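The grip that would not let go

A stalled towel, a healthy status light and a pair of fingers still under load: how a folding cell at Fevommont misread its own motor current

By Ayana Wako

The fault log for June 16, 2022 has one entry that matters. It reads "release complete", and it was false.

Fevommont's textile cell is a pair of small arms on a bench, used to test handling routines for commercial laundries before anyone pays for larger machinery. The work is repetitive. The arms pick up a knitted or terry item, straighten it, fold it and let go. On the day in question the left gripper closed on a bunched fold, reported that it had opened, and stayed shut. The arm then began its retract move with the fabric still held and the other arm pulling the opposite way.

Dinesh Alva, who was running the test, reached in to free the cloth. The status light was green. The left arm resumed its path and caught two of his fingers against the bench. He had bruising and returned to work the next day.
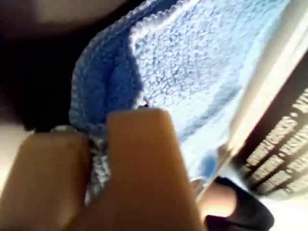 Soft goods are awkward for a gripper because they compress. A rigid part gives a sharp rise in motor current when the fingers meet it, and a sharp fall when they part. A thick pile gives neither. The current climbs slowly as the loops flatten and drops slowly as they recover, and a controller looking for an edge in the signal may find one in the wrong place.

Iker Alcaraz, the controls engineer who took the cell apart afterwards, found that the release check relied on current alone. If the reading fell below 262 milliamps, the software recorded the fingers as open. On a deep pile the reading could pass that figure while the fingers were still closed, simply through the fabric settling. The position reading was available on the same bus and was never consulted.

He then ran 1000 grip and release cycles on mixed fabrics with the arms otherwise held still. The false release appeared 7 times, always on thick or doubled material. Flat cotton did not produce it at all.

A second weakness made the first one dangerous. The stall timer, set at 700 milliseconds, paused the arm but did not remove power. Once the strain on the cloth eased, the move carried on from where it had stopped. Alva's hand eased the strain.

"The pause looked the same as a stop," says Anitha Kurian, who wrote the internal report. "Same light, same silence. You had to read the screen to tell them apart, and the screen was behind you." 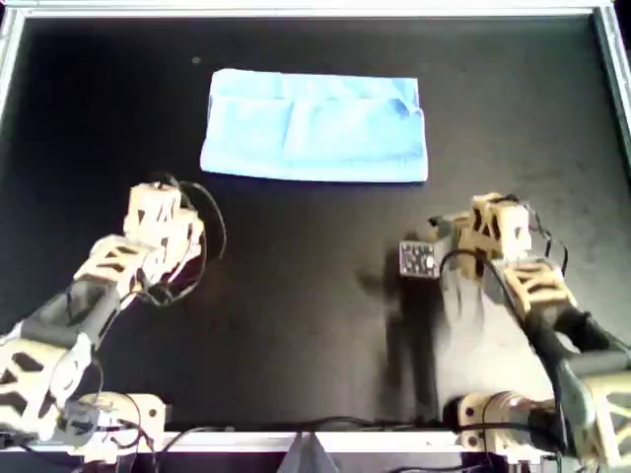
What was changed

Release now needs two conditions: current below the threshold and finger position past a fixed opening. If they disagree, the cell drops into a latched stop that must be cleared by hand at the panel. The light for a paused arm is amber, and resuming from any stall requires a button press outside the reach of both arms.

Kurian's report also asked for a physical guard along the front of the bench. That was fitted in September. It slows loading, and the operators have complained about it.

Alcaraz would still like a direct measure of finger force. The current reading passes through a gear train, and friction in the gears changes with wear, so any threshold set this year will be slightly wrong next year. For now the figure is checked monthly against a spring gauge, and the results are kept with the fault log.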